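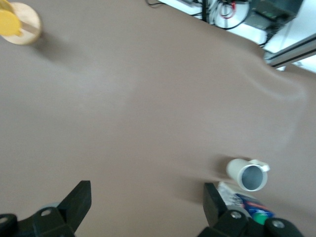 Niamh Lenihan has covered the same table in the same brown cloth for most of her working life as a home organizer. She bought the fabric as a remnant, hemmed it by hand and takes it to every kitchen she is hired to sort out. On it go the things that have lost their place: a round wooden disc with something yellow sitting on it, a white cup lying on its side, a printed box in white and light blue. Most of it will be back in a cupboard by the end of the afternoon.

"People expect me to start with bins and labels," Lenihan said. "I start with a tablecloth. If you put a cup on a busy pattern you stop seeing it. On plain brown you see it, and then you have to decide about it."

Lenihan works out of Gornascombe, in two rooms above a shoe repair shop, and travels to clients as far out as Boltby. She takes on one kitchen at a time and stays with it until it is finished, usually over several visits. August is her busiest month. Families want the kitchen in order before school lunches start again, she said, and students moving into their first apartments call her with a car full of their parents' spare dishes.

She did not plan on this kind of work. She was a stock clerk at Pomholm, a housewares warehouse, and was there for the last full inventory before the building was sold. The count came to 3,976 different items, and Lenihan handled a good share of them.

"There was a whole aisle of measuring things," she said. "Cups, jugs, spoons, scoops. I used to wonder who was buying them all. Now I go into people's houses and I know. Everybody was."

Her method has changed little since then. She asks the client to pick one drawer or one shelf and empty it onto the cloth. Nothing gets stacked at first. Cups can lie on their sides and lids can be anywhere. She will not let anyone wash or wipe things at this stage, as she has found that people who start cleaning stop sorting.

After that she asks when each item was last used. She does not accept "we might need it" as an answer, but she doesn't argue with it either. Those things go into a box that stays in the house, taped shut, with the month written on the lid.

"I'm not there to throw out your stuff," she said. "I had one man who thought I was going to come in with a garbage bag. I told him I don't own the garbage bags in this house, you do."

Small shelves give more trouble than large ones, according to Lenihan. A big cupboard tends to hold pots and mixing bowls, and most people know which of those they like. A small shelf near the stove collects a bit of everything. She has found sewing thread in with the spices and birthday candles in a gravy boat. Packaged food is another regular problem. Clients keep the box long after it has stopped being full, and a box takes up the same room with two servings in it as it did with ten.

Her advice there is to keep the package if the cooking directions are on it and you still need to read them. Otherwise the food goes into a jar and the box goes into recycling.

"I cut the directions out sometimes and tape them inside the cupboard door," she said. "It's not pretty. I don't do pretty. There are other people you can hire for pretty."

She is firm about cups. She asks each household to settle on a number and stick to it, and she suggests two for each person plus 4 for visitors. Most kitchens she sees have many more than that. The record belongs to a house on the Achterberg road, where she and the owner lined up nearly 100 mugs along the hallway floor after the table ran out of space.

"She kept more of them than I would have," Lenihan said. "But she knew why she had every one she kept. That was fine by me."

Anything with a handle or a spout gets hung up if there is a place to hang it. Lenihan is not fond of nesting measuring cups inside each other, mainly because the one you want is always at the bottom. She puts flat wooden things — boards, trivets, coasters — on their edges in a rack, where they can be pulled out one at a time. Odd bits of coloured plastic that could belong to anything go into a single shallow dish on the counter. Whatever is still in the dish after a month has no owner, and she thinks most families are glad to see the last of it.

The cloth itself has held up well. It creases when it is folded and she has given up ironing it. There was a second one, in dark green, which she tried for a season and put away. Green onions and herb jars disappeared against it, she said, and it showed flour from across the room.

Lenihan charges by the visit and will not quote for a kitchen over the phone. She has learned that clients describe the kitchen they wish they had trouble with. On the first visit she mostly stands by the sink and asks someone to make a sandwich or a cup of tea, and she watches where they walk. In one Boltby house the tea was kept in a room with no kettle in it. The family had been crossing the hall for it every morning and had stopped noticing.

Her own kitchen is small, with 5 drawers and a pantry that used to be a broom closet. She goes through one drawer a week, in the evening, with the radio on. The bottom one is where she puts string, batteries, spare keys and the takeout menus.

"Everyone gets one bad drawer," she said. "I tell clients that at the beginning and you can see their shoulders come down. The rule is that it has to close."

She is taking on fewer kitchens this fall. A bad knee has made the low cupboards harder, and she now asks clients to do the kneeling and pass things up to her. It has slowed the work a little. She has also started running evening sessions in the hall at Gornascombe, where people bring a single drawer from home, contents and all, and tip it out on a table.

"They have to carry it home again after," she said. "So they get rid of the heavy things first."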